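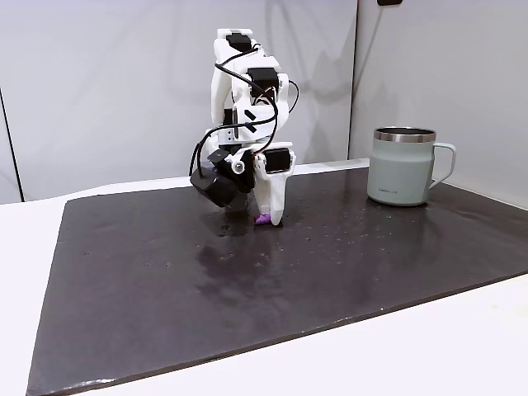 Session 6: Automation at the workplace
Notes by Regula Moser

When a firm brings in a robot, the job title often stays the same but the day's tasks change. At Berchtold, packers used to sort parts by hand. They now set out the work, watch it and step in when it stops.

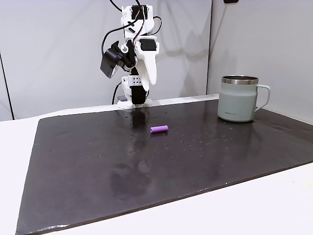

Staff who move from doing to checking need new training, and it should be in paid hours. They have to judge small matters all day - whether a piece lying on its side, like the purple one on the dark mat, is in a fair position for the gripper, or needs turning first. Ville Riihimäki calls this "minding work". It is tiring, and pay scales rarely mention it.

For next time: read Seon-mi Myung on shift patterns, pages 2 to 14.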